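January 16, 2020

Finally saw The Ferry to Hunatholm last night, after missing it in October when it came round for a single weekend and I was in bed with a chest infection. The Jaltbridge put it on in the small screen, the one with the pillar, and I got there early enough to bag a seat on the good side of it. I had my coffee and my bag of liquorice and my coat over my knees, because they never heat that room before the second film of the day, and I was ready to be charmed.

And I was, mostly! It's such a daft set-up. Two people who were married for 7 years and have been divorced for 3 both book the same cottage on an island for the same fortnight, each hoping to get away from everything that reminds them of the other. The ferry goes home, the weather comes in, and there they are with one decent bedroom and a stove that only he knows how to light. You could write the rest yourself on the back of a ticket. He's a piano tuner called Edvin and she does the subtitles for nature programmes (I loved this, there's a lovely running gag where she mutters captions for whatever he's doing in the kitchen: "the male displays", and so on).

What I wasn't ready for was how long they let the two of them be properly horrible to each other. Most of these films give you one row and then a rainstorm and a blanket. This one has a dinner that must go on for ten minutes, hardly any cutting, where they go back over a holiday in Ustville that went wrong, and every time you think one of them is about to soften they find something worse to say. The woman behind me said "oh, don't" out loud. I nearly turned round and agreed with her.

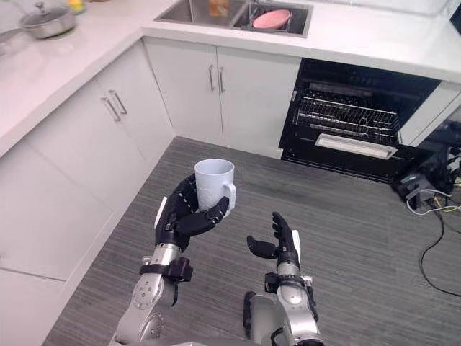

Tarek Bouzid thought the dinner was the weak bit, and told me so on the steps outside before I'd even got my gloves on. He said it belonged in a different film, that you couldn't ask people to laugh at a goat on a roof and then sit them through that, and that he'd stopped believing the pair of them would ever share a bus, never mind a bed. He also said he'd seen the same argument done better in Badawi, and in half the time.

Well, I haven't seen Badawi, so I couldn't argue, though I did anyway, all the way down to the bus stop. My feeling is that the goat needs the dinner. If they'd only bickered nicely for an hour and a half I'd have forgotten the whole thing by the time I got home, and instead I lay awake going over who was in the right about the hire car. (She was. He should have rung.) Tarek says that's me bringing my own baggage in with the liquorice, and he may have a point. I did once wait four hours at a station for a man who had not rung.

We did agree about the ending, which we both thought was rushed. She misses the ferry on purpose, fine, we all knew she'd miss the ferry on purpose, but then there's a jump to the following spring and they've got a dog and a new kitchen and everybody's mother is there. I wanted to see the walk back up from the harbour! That's the bit I'd paid for. What do you say to somebody when you've just not got on a boat? The film plainly didn't know, so it gave us a dog.

I looked it up when I got in and the island isn't one place at all, it was shot in two, and the cottage interior was put up in a shed on the mainland. It explains why the window in the bedroom seems to have a different sea from the window in the kitchen. I noticed that during the film and thought I was being clever, then spent the next five minutes looking at windows and missed whatever it was the postmistress said that made the whole room laugh. Must ask Tarek.
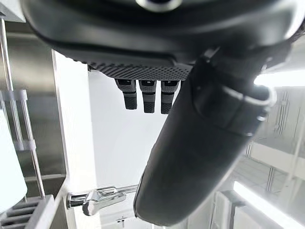 The postmistress was the best thing in it, by the way. She has perhaps four scenes and she walks off with all of them. There's a moment where she hands Edvin a parcel that's obviously a present for his ex-wife from some other chap, and she holds on to it just a second too long while she decides whether to tell him. Not a word spoken. I'd happily watch a whole film about her and her awful brother with the tractor. I tried to catch her name in the credits but they went by at a gallop and somebody stood up in front of me to look for a scarf.

It's film number 973 in the notebooks, so I'm 27 off the thousand, and I've started fretting over what the thousandth ought to be. It feels wrong to leave it to chance. I'd like it to be something old and silly with good hats in it. At my usual rate it'll be the back end of the summer before I get there, unless it rains a lot.

I gave the Ferry four stars in the notebook, then rubbed one out this morning over the dog, then put half of it back for the goat. Tarek gave it two and a half and wouldn't be budged. He's choosing next time, and he's threatened me with something in three parts -- with an interval -- about a divorce lawyer who falls for her own client's husband. I've said yes as long as we sit nearer the radiator. It starts at ten past six so I'll have to eat beforehand, and I must remember to take the 60 bus and get off at the library stop, as they've still got the road up by the cinema.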